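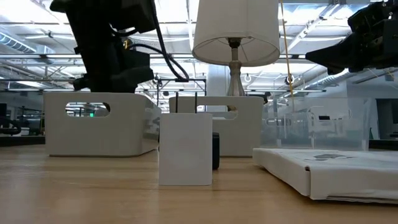 What is in the Wuda tabletop set?

Demonstrations of a two-arm robot putting household stuff into bins, driven by a person who would mostly prefer to be doing it by hand.

Contents

The first release has 64 sessions, all recorded at our Flullville site in September. A session is one operator, one table layout and as many attempts as the operator's patience allows. Each attempt has the joint positions for both arms, the gripper commands, the fixed camera view and a one-line instruction typed by the operator. Spelling in the instructions is original.

Layouts

Bins come in white and clear. The clear ones are in there on purpose, and we are sorry about what they do to your depth estimates. A table lamp shares the tabletop with the bins in some layouts. It is never a target. Models trained on the early sessions developed an interest in it anyway.

Small objects may start out partly hidden behind each other. Flat packages count as objects too, and are everyone's least favorite.

Labels

success: the item ended up in the bin named in the instruction
wrong_bin: a bin, at least
dropped: see name
operator_gave_up: kept, because giving up has useful motion in it

Zsolt Illés checked the labels by hand and settled the arguments. Where he and the operator still disagreed, both labels are stored and the second is in label_alt.

Known problems

Sessions 8 and 9 have the left and right arm channels swapped. Use the fix_arms script in the Quiambao tools folder before training.
Session 10 has no gripper commands at all. Fine for vision work.
Daylight comes in from overhead, so brightness drifts within a session.

Loading

Point the Brestis loader at the top folder. Pointing it at a single session also works, but it will complain.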